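Flatov Table Felt, Self-Adhesive, 410 mm Roll

Item 883
Sold by Trinum Home & Hardware
In stock, ships in 2 business days

Every chair leg in your house is slowly writing its name on the floor. Flatov felt is what you put under it to make it stop. It's a dense gray wool blend with glue on one side and no glue on the other, and if you remember which is which you have already read most of the instructions.

We've carried this felt longer than we've carried anything else with an adhesive back. Customers buy one roll for the dining chairs, and a few weeks later they're back for a second because they've started looking at lamps, vases, bookends and the fruit bowl from their aunt. We don't discourage this.

Each roll is 410 mm wide and 1333 mm long, an odd length we have asked the mill about and received no satisfying answer. It will do a full set of six dining chairs with plenty left over, or line two deep drawers if your silverware has been keeping you up at night.

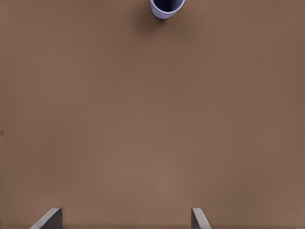

Felt comes in two weights. The standard weight is for anything you lift: planters, trays, table lamps, the heavy stapler. The Laltavine weight is twice as thick and meant for anything you drag, including the things you tell your family not to drag. If you have kids or a brother-in-law who leans back in his chair, go straight to the Laltavine.

How to put it on

Turn the chair over. Scrape off whatever is on there now, which will be a fossilized pad from a previous felt, some hair, and possibly a raisin. Wipe the foot with rubbing alcohol and let it dry. Trace, cut, peel, press for a slow count of thirty. Leave the chair upside down overnight if you can stand the look of it.

Most complaints we get are from people who skipped the wiping. The glue is good, but it can't hold on to furniture polish, and neither could you.

For round feet, cut the pad slightly smaller than the foot. A pad that sticks out past the edge catches on rugs and peels itself off by the weekend. For metal feet with a curved bottom, felt is the wrong product. You want the Texier slip-on caps, which are uglier and work.

What it won't do

It won't level a wobbly table. People stack four layers under one leg and write to us when the table starts to walk. Use a shim — we sell those too, and they cost less than the felt you'd waste.

It isn't for outdoors. Rain gets into it and it turns into a small gray sponge. It also doesn't belong on a heated surface or anywhere near a dishwasher, a sentence we added in March after a long email.

Details

Color: gray. We were offered beige and passed.
Standard thickness: thin enough for scissors
Laltavine thickness: use a utility knife and a straightedge
Backing: peel-off paper, unprinted
Removal: warm it with a hair dryer, peel slowly, rub off the leftovers with cooking oil

Returns

Uncut rolls can come back any time with a receipt. Cut rolls are yours, along with whatever shape you made. If the glue fails on a clean, dry foot, send us a picture of the pad and we'll mail a new roll without making you fill anything out.

Page updated Dec 9, 2020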